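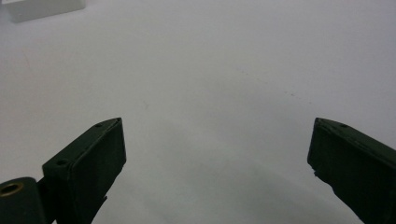
Standby power savings - is any of this real?

Page 1 of 1

saltbushben
Got another flyer in the letterbox from Roltmont telling me I'm wasting $226 a year on "phantom load" and that their smart powerboard will fix it. Their board costs more than my kettle and toaster put together. Has anyone measured this at home with a meter? I don't mean read about it, I mean plugged something in and written the number down. I can't see how a telly that's switched off and a phone charger add up to that.

kelpie_and_co
I've had one of their boards behind the TV for two winters. Bill went down. Happy with it.

saltbushben
Down compared to what though? Same number of people in the house, same weather, same tariff? Our bill went down last winter too and all I did was complain about it.

kelpie_and_co
Same people. We did get rid of the second fridge in the garage.

saltbushben
Right. So it was the fridge.

drizabone77
Bit harsh Ben but yes, it was probably the fridge. An old one in a hot garage will eat more than everything on standby in the lounge room.

I borrowed a plug-in meter from the Osgate library and went round the house. Left it on each thing overnight. The microwave clock was higher than I thought, the old stereo was the worst by a long way, and phone chargers with no phone on them wouldn't even register. For the whole year our house used 2381 kWh and the standby stuff came to 226 of that. That's kilowatt hours, not dollars. I do wonder if that's where Roltmont got their figure and somebody stuck a dollar sign in front of it.

Nearly half of mine was the stereo. I switch it off at the wall now and that cost me nothing.

tuppence
Your meter won't be accurate at very low loads. The cheap ones are hopeless under a couple of watts, so "wouldn't register" doesn't mean zero.

drizabone77
Fair point. But if it's too small for the meter to see then it's too small for me to buy a special board for.

tuppence
Depends how many you've got. We have 4 kids and there's a charger in every socket in the place.

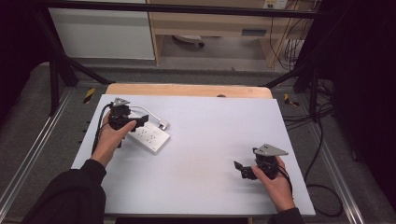 liew_road_lurker
Ordinary boards with a switch do the same job as the fancy ones. I've never understood paying extra for a thing that has to stay awake so it can tell other things to go to sleep. It must be using power itself.

tuppence
It does, but very little. The sensing ones are handy if you've got someone in the house who will not bend down and flick a switch. My mum's knees aren't up to it.

liew_road_lurker
OK, I'll give you the knees. I still don't believe the $226.

saltbushben
Rang Roltmont at lunch. The bloke said the figure was "based on a typical home" and when I asked whose, he said it came from the Heltgate trial. I looked that up. It had 443 homes in it and every one of them signed up because they already had high bills. That's hardly typical.

kelpie_and_co
You could just not buy one.

saltbushben
I'm not going to. I'd like them to stop putting rubbish numbers in my letterbox as well.

drizabone77
Did the Heltgate write-up say whether they counted gas hot water houses separately? Mine's gas and it makes my total look low next to other people's.

saltbushben
Couldn't find it. There's an appendix mentioned but the link's dead. I've emailed them, not holding my breath.

tuppence
Is the library meter still available? Might do the kids' rooms over the holidays and post what I get.

drizabone77
Took it back in November. There was a waiting list then, so put your name down early.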